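**Sorting patch cables: by color, by length, or by connector?**

**flindwood_bench** wrote:

We are redoing cable storage in the Polevside shop. Inventory came to 265 loose patch cables, mostly green, with some purple and a pinkish red. Until now everything has gone into one deep drawer. Retrieval time is bad and the tangles are worse.

Current plan is to sort on the bench, coil each cable, tie it, and hang it on a wall rack with 14 pegs. My question is what the primary key should be. Color is fast to sort. Length is what people ask for when they come to get one. The two don't correlate in our stock, as colors were bought by whatever was cheap that month.

**ohmsawtooth** wrote:

Length. Color is a property of the installed cable. It tells you what a run is for once it is in the rack. In storage it does nothing unless you enforce a color code on site, and you just said you don't.

Measure once, write the length on a flag label 5 cm from one connector, hang by length.

**crimp_and_carry** wrote:

Disagree with the above. Length as primary key means somebody has to measure every cable before the first one gets hung. With 265 of them that is a full day. Color first gets you three piles in under an hour, and you can split the piles by length later as they get used.

Also, what tie are you using? Zip ties on patch cables are a mistake. People overtighten them and then cut the jacket getting them off.

**flindwood_bench** wrote:

Hook and loop, 12 mm wide, cut from a roll. No zip ties.

I did a trial on the wood-top table this morning. The light wood helps, the colors separate well against it. Coiling goes faster if the bundles are spread out first and not pulled from a heap. 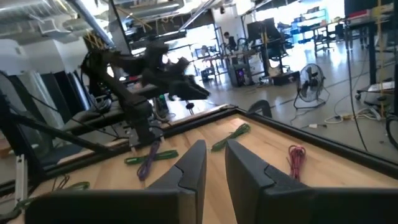
What slows me down is the crossing. Put a purple coil across a green one and the two get picked up together, then you spend a minute separating them. I'm now leaving a hand's width between bundles, which limits how many fit on the table at a time. Daylight from the windows is good enough that I don't need the task lamp until late afternoon.

Still undecided on the key.

**ohmsawtooth** wrote:

A full day is an overestimate. Put two marks on the table edge, one meter apart. Fold the cable back and forth between the marks and count passes. Ten seconds per cable. You have to handle each one to coil it in any case.

**tallgrass_rj** wrote:

We did this at the Dovavstead site last September with 1,893 cables, so I can report on both methods. We began with color and abandoned it. The green bin was over half the stock and was a smaller version of the original drawer.

What worked:

- Primary: length, in steps. Under 1 m, 1 to 2 m, 2 to 3 m, 3 to 5 m, over 5 m.
- Secondary: color, within each peg group.
- Anything with a broken latch tab goes straight to scrap. Don't keep a repair box. It only fills up.

Coil diameter matters more than people expect. We standardized on roughly 15 cm. Smaller than that and the stiffer cables spring open on the peg.

**crimp_and_carry** wrote:

The stepped lengths are reasonable. I withdraw the objection for stock that size. For a drawer of fifty I would still sort by color and stop there.

I don't agree on the repair box. Re-terminating a long cable takes four minutes and long ones aren't cheap.

**tallgrass_rj** wrote:

Four minutes if someone does it. Ours sat for two years.

**flindwood_bench** wrote:

Going with stepped lengths, color second. 14 pegs over five steps gives me two per step and four spare, which I'll put on the 1 to 2 m group. Will cut a 15 cm disc as a coiling gauge.

Does anyone have experience with the Ofori double-prong pegs? The single-prong ones I have let the coils rotate.

**ohmsawtooth** wrote:

Used them on a tool wall. They hold, but check the prong spacing against your coil before ordering. Your 15 cm coil has to hang over both prongs without being stretched.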